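Gamisby sells its hand-held gripper kit as a pair, and the argument over whether a small group should buy one unit or two has gone on long enough that I want to put my position in writing. My position is two. The price list makes this harder to accept than it should be.

The kit under review is the Perron set: two grippers, each with a camera, a charger, and a license for the Lorkach sync software. A person holds the grippers and does the job by hand, and the recordings become training material for a robot arm. Our copy arrived in March. Sihan Yan ran it for 16 sessions on household tasks, mostly cloth, and Mawar Setiawan processed the recordings.

The case for a single unit is cost. One gripper covers pick-and-place, drawers and most kitchen work. The competing Clolalo unit is sold singly and is lighter by 42 grams, a difference the wrist notices after 30 minutes.

Cloth is where the case fails. A garment held at one point hangs or drags, and the operator ends up using the mattress or the table edge as a second hand. Those recordings teach a robot to depend on furniture. With a gripper at each end the fabric can be tensioned, and the fold line goes where the operator wants it.

Bedding and clothing are also a fair test of the fingertips. The Perron pads are blue and ridged, and I was skeptical of them on thin material.

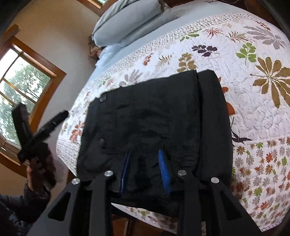
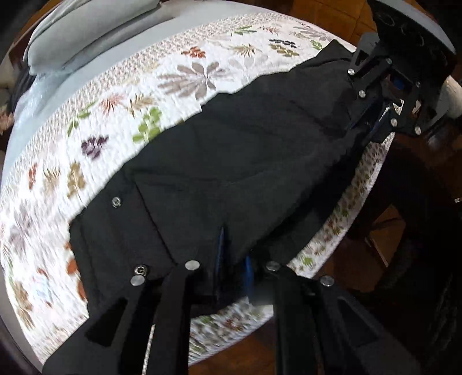 My complaints are with the software. Lorkach aligns the two recordings by clock, and when one unit sleeps, the clock has to be set again from the menu. Mawar discarded 4 sessions for this fault before we changed the sleep setting. The manual mentions the setting in an appendix, under battery care. A warning tone on wake would fix it, and I have asked Gamisby for one.

The trigger spring is also too stiff. Sihan's grip force was visibly less even late in a session, and a softer spring should be an option at purchase.

Neither problem changes the buying decision. A group that will never touch fabric can save its money and order the Clolalo. Anyone recording laundry should order the pair, turn off sleep mode on both units, and budget for a second set of pads.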